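## 3. What people call their bowls

### 3.1 Why I started with the washing-up

I should say first that I never meant to write a paper about bowls. The larger project (mine and Annelore Hamann's, though she has since wandered off into cutlery, the traitor!) was supposed to be about how households in Plidport name the things they own in sets. We had towels in mind, mostly. But in the pilot interviews people gave us one or two words for their towels and then talked for ages about what was in the kitchen cupboard, so we followed the talk.

The full collection has 2,786 separate naming turns in it, recorded over one long October in kitchens on both sides of the harbour. By a naming turn I mean any stretch of talk in which somebody picks out one particular item from a set by saying something about it: "the pink one", "the big one", "Gran's", "the one for crisps". Of those, 744 are about bowls, and those are the ones I deal with in this section. Cups and plates get their own treatment in section 4, and I have left out anything said to a pet.

### 3.2 Colour first, size second, history when it matters

My hunch going in was that size would win. Nested sets are made in sizes, after all, and if you need something to beat eggs in then size is what you care about. I was wrong, and quite badly. In households where the bowls came in different colours, people went for colour nearly every time, even when size was plainly what they were after. One man in the Tiwari household (all the household names here are stand-ins) told his daughter to fetch "the yellow, no, bigger, the blue". He wanted a bigger bowl and said so, and then he still finished on a colour!

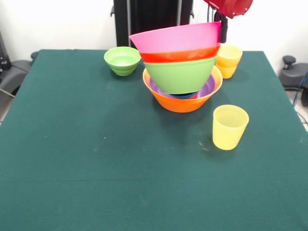 **Figure 2.** Nested plastic bowls in pink, red-orange and lime green, held over a wide orange bowl.

Mixed-colour plastic is the easy case, of course. Each bowl has its own everyday word and there's hardly any need to think. The fun begins when two of the colours sit close together. Red next to orange was the trouble spot in four households, and people got round it in different ways. Some stretched the words apart, so that a reddish orange became plain "red" and its neighbour kept "orange". Others gave up on colour for just that pair and said "big orange" and "little orange", while going on happily with "pink" and "green" for everything else. I find this second way lovely, since it means the system doesn't have to be tidy to work. A family can run on colour for most of the cupboard and on size for one awkward corner of it, and even the smallest children in the recordings seem to cope.

Estrella Chávez, who did most of the transcribing, noticed something I had missed. When an item is lost or broken, its old name tends to hang about. In the Boteo house there was a bowl known as "the other green one", and there hadn't been a first green one for years. A visiting cousin asked which green one it was other than, and got a slightly cross silence (nine seconds on the recording) before somebody said, "It's just what it's called." We have 31 turns of this kind across the collection, and I've listed them all in Appendix B, because I couldn't bear to leave any out.

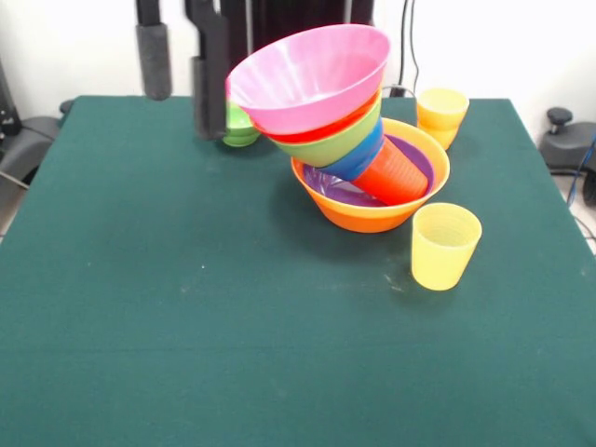 Names with a history in them behave differently again. "Gran's" and "the camping one" hardly ever get swapped for a colour word, even when a guest is doing the fetching and can't possibly know what is meant. I had expected speakers to be more helpful than that. Clark and Wilkes-Gibbs style accounts of talk (the two people settle on a name together, bit by bit) would have the host trying "Gran's", seeing the guest look blank, and moving to "the white one with the chip". That does happen. But in my recordings the host very often just says "Gran's" again, louder, and then points.

I don't think this is rudeness. My reading is that a name like "Gran's" is doing a second job on top of picking out a bowl. It tells the guest that there is a Gran, that the bowl was hers, and that it might be wise to use two hands. A colour word would get the right bowl on to the table a good deal faster and would lose all of that. Annelore disagrees with me here and thinks it's plain habit, with the pointing as the real work and the name as noise around it. We argued about it on the train to Plidport and back, and the honours were even. Readers can make up their own minds from extract 7.

### 3.3 Shop names and home names

One more thing before I move on. Three of the households owned bowls from the same range, sold by a local shop called Justero, where each size had its own name printed on the box. I was quite excited by this, as you can imagine. Would the printed names make it into the kitchen?

They did not. In all the talk from those three homes there is one use of a box name, and it comes from a teenager putting on a silly voice. The boxes had been thrown out or were holding other things (buttons, in one case, and a great many dead batteries). When I read the printed names out to people at the end of the visit, they were polite about it, but a couple asked whether I was sure I had the right bowls.

So the names people use for these things are made at home, from whatever is to hand, and they're patched as the set changes. That fits with what we saw for towels in the pilot, thin as that material was. It fits rather less well with the cup data, where printed words on the item itself muddy the water no end, and I'll come back to that problem in 4.2.

A note on the counting, for anyone who wants to check my sums. Where a speaker changed their mind halfway, as the father in 3.2 did, I counted every attempt as its own turn. Estrella would have counted the whole lot as one. We tried it both ways on 10 of the recordings and colour came out on top under either method, though by a smaller margin under hers. The figures in the tables are mine, and the recount is in Appendix C.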